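Subject: Re: Beans going flat before the end of the bag
List: Lornberg Home Coffee
Date: December

> I've been buying the larger bag from Findum because it works out
> cheaper, but I live on my own and only make one mug in the morning
> and sometimes another after lunch. By the time I get to the bottom
> of the bag the coffee tastes of very little. I fold the top over and
> put a peg on it. Before I go back to the small bags, is it worth
> getting a jar, and if so what sort? I don't have much cupboard
> space. Also, do people weigh their beans every time? I have been
> using a spoon and wondered if that was part of the trouble.
>
> Second question, not urgent. Does anyone keep beans in the freezer?
> My sister swears by it but she also keeps bread flour in there.

I was in much the same position last winter, one person and a bag that was too big, so I'll set down what I ended up doing. Others on the list will have different views and I know the freezer question has been gone over before.

Taking the bag first. A folded bag with a peg is not too bad if you squeeze the air out each time, but the peg only holds the middle and the corners stay open. If your bag has one of those press-together strips, check that it still meets along its whole length. Mine had a bean skin caught in it at one end and had been open by a finger's width for days before I noticed. A bit of card folded over the top with two pegs on it is better than one peg on its own, and costs nothing.

I do think a jar is worth having, though more for convenience than anything. What made the real difference for me was splitting the bag on the day it was opened. I put a few days' worth in the jar and leave the rest sealed up tight, and I don't touch the bag again until the jar is low. That way the bulk of the beans only meets the air when I refill, which in my case is every 4 days. Before that I was opening the whole bag twice a day.

On what sort of jar, I've had three.

The first was a metal tin with a push-on lid, sold by Pokska as a tea caddy. It kept the light out and the lid was snug. The trouble was that I couldn't see how much was left, and twice I went to make coffee and found a spoonful of dust. It also held a smell of the last lot of beans that I couldn't wash out. It has buttons in it now.

The second was a clip-top jar with a rubber ring. Good seal, and I'd recommend it to anybody who has the room. It was too tall for my shelf, so it lived on the worktop by the window, and that is the wrong place for it because of the sun. The ring also needs taking off and washing from time to time, as the oil from dark beans gets on it and goes sticky. 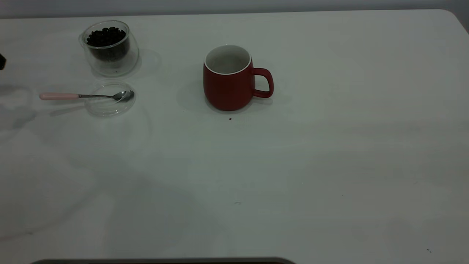
The third is the one I use now, a glass jar with a plain glass lid that lifts off. I won't pretend the lid seals like the clip-top did. It rests there and keeps the dust out, and for the short time the beans are in it I can't taste any difference. It goes in the cupboard next to the mugs, where it is dark, and I can see at a glance when it wants filling. If you plan to keep a whole bag in one jar then don't get this kind, get something with a ring or a screw top.

Whatever you get, wash it before each refill, or every second refill if you are being lazy. Dark roasts leave a film on glass. You may not see it but run a finger round the inside and it will come away brown. Warm water and a drop of washing-up liquid is enough. Dry it properly with a clean cloth, then leave it standing open for an hour before any beans go in. I once filled a jar that was still a little damp at the bottom and had to throw the lower layer out.

Don't top up new beans over old ones. I did this for months. The old ones stay at the bottom and you never get to them, or you get to them all at once. Tip the last of the old beans into the grinder first, then wash, then fill.

As for spoon or scales, I've gone back and forth. I bought a small set of scales from Shin and used them faithfully for a while. They are good and I still get them out when I open a new kind of bean, because a dark roast is lighter for its size than a pale one and the same spoonful won't give you the same coffee. Once I know how many spoons suits that bag, I write it on the bag in pencil and use the spoon until the bag is finished. For one mug at seven in the morning I don't want to be waiting for a display to settle.

If you do use a spoon, use the same one. That sounds obvious but I had two teaspoons in the drawer that looked alike, and one was a good deal deeper than the other. I found out by filling each with water and tipping it into an egg cup. Keep one with the coffee things and don't let it go back in the drawer with the rest. Level or heaped doesn't matter so long as you always do it the same way, although whole beans never sit level and you will always get some variation. It should be dry too, so not the one you've just stirred with.

I doubt the spoon was your trouble, in other words. If the coffee was fine at the top of the bag and weak at the bottom, and you were using the same spoon all along, then it is more likely the beans going off. You could test it by adding one more spoonful when you're near the end. If it comes out stronger but still dull, it's the beans.

Some smaller things that helped me:

- Grind only what you are about to use. If you buy ready ground, most of the above applies but you'll want to get through it much faster.

- Keep the jar away from the cooker and the kettle. Mine was next to the kettle for a while and the steam got under the lid every time it boiled.

- Keep it away from spices as well. I had a month of coffee with a hint of cumin.

- Put the jar, the spoon and the mug you use out together the night before. It has nothing to do with freshness, it just saves opening three doors when half asleep.

- Heat the mug. Half fill it from the kettle, leave it while you grind, then tip it out. A thick mug takes a lot of warmth out of a small coffee otherwise.

On the freezer, I have done it and it works, with conditions. It is no use putting the open bag in and taking it out each morning, as every time it comes out the damp in the air settles on the beans. What you need is small packets, each holding enough for one filling of the jar, with the air pressed out and the top sealed. Take one out the evening before, leave it closed until it has come up to room temperature, then open it. I had a bag on offer done this way, in packets of 80 grams, and the last was nearly as good as the first. I couldn't have told them apart without the labels.

But it is a fair bit of bother, and unless you've bought a great deal at once I'd say the small jar and a well-closed bag will do you. I would not use the fridge at all. It's damp and everything in it smells of something else.

As for going back to the small bags - work out what you throw away. When I did the sum, I was tipping the tail end of each large bag on the garden, and once that was taken off there was very little saving left. I now buy the middle size from Findum and finish it inside 30 days. If they've stopped doing the middle size, as someone said on here last month, then I'd be glad to know where people are getting theirs.

One question back to you. Does your bag have a roasting date on it, or only a best-before? The large bags I had gave only the best-before, and I did wonder how long they had been on the shelf before I bought them. If yours was stale to start with then no jar will put it right.

Recent messages on this list

Re: Descaling with citric acid, how much?
Findum middle-size bags, are they gone?
Hand grinder slipping on the coarse setting
Re: Re: Paper filters, white or brown
Pokska tea caddy free to anyone collecting near Lornberg
Shin scales switching off too soon
Re: Getting coffee stains out of a wooden worktop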